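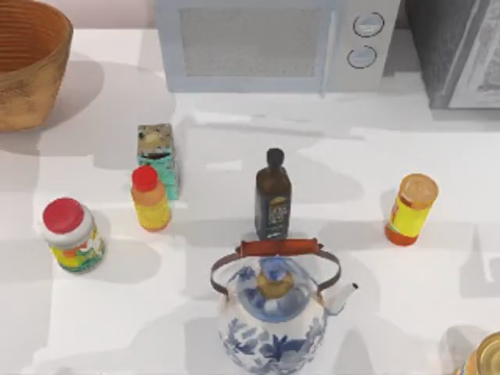
Basket and microwave on the white bench.

Blog > Life Admin > Moving House

So we've finally done it, we've moved out of the flat in Nassar and into a little weatherboard place in Penara, and I've been promising an update for so long that my mum has started texting me the word "blog?" with no other context. Hi Mum!

The short version is that I love it. The long version involves 80 boxes, two trips to the tip and a removalist who wouldn't take pot plants (it was in the terms and conditions, apparently, which I had not read). I ended up driving the monstera over myself with its head out the sunroof like a labrador.

The thing I was most worried about was the quiet. In Nassar we had the tram and the pub and the bloke upstairs with his exercise bike, and I'd got so used to it all that I slept badly the first week here. Now I've got magpies at five in the morning instead. I'm coming round to them.

Money stuff, as a few of you asked: the bond was fine, the movers were dearer than quoted, and I blew $163 on a doormat and a shower caddy before we'd even unpacked the kettle. No regrets about the caddy. The doormat is already full of dirt and looks like it's been there for years.

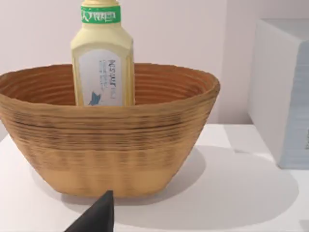

Kanako Hoshino, who some of you will remember from my old netball team, lives 2 streets over and has been an absolute lifesaver. She came by on the first Saturday with a lasagne and a hand-drawn map of the neighbourhood, with the good bakery circled and the bad bakery crossed out so hard the pen went through the paper. She also told me bin night is Tuesday for this side of Gorkora Road and Thursday for the other side. I'd been copying the people opposite. Whoops.

The garden is the big project. There's a lemon tree that needs a serious haircut and a patch of lawn that's mostly bindis, and I'm keen to get some broad beans in before winter properly sets in. If anybody has opinions about raised beds versus just digging the thing up, please comment, I've read so many forum threads that I now believe everything at once.

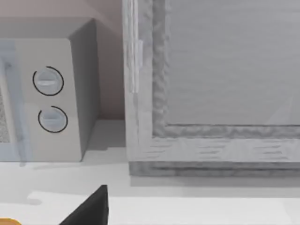
The microwave, two dials and all.

Internet is still not connected, by the way. I'm typing this at the library in Vukia, next to a man doing a 1000 piece jigsaw of the Swiss Alps, all sky by the look of it. The technician is booked for Friday, between eight and five, so that's my day gone. I'm hoping to have everyone over for a housewarming in June, so start thinking about what you'll bring (not a doormat).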